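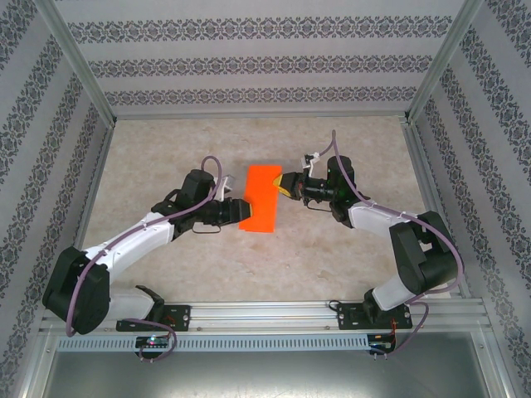 Pinlow: the block pages

Welcome to the least glamorous corner of the Pinlow gallery. Other people photograph sunsets and their dinners. We have a cupboard of plain shapes, catalogued up to item 484, and Baiba Zariņš has decided they deserve a page to themselves. The teapots will be back in September, for those who came for the teapots.

Item 484, orange
Flat, rectangular and very orange indeed, with a slight gloss. Shown upright, off the floor, its better side being whichever one you happen to be looking at.

The floor underneath
Beige, with a marble texture. Efe Ugwu wanted something plainer, Adoración Olmedo wanted something grander, and both have been told it flatters the orange.

On the colour
Rimantas Jaunzems has it in the catalogue as "apricot". It has been put to him that he may never have met an apricot. The entry stands until he changes it, and he is in no hurry.

Borrowing
Blocks go out for 2 weeks at a time. Ask Tipene Waaka, preferably before lunch, and please bring back the same one you took.

Back to the Pinlow gallery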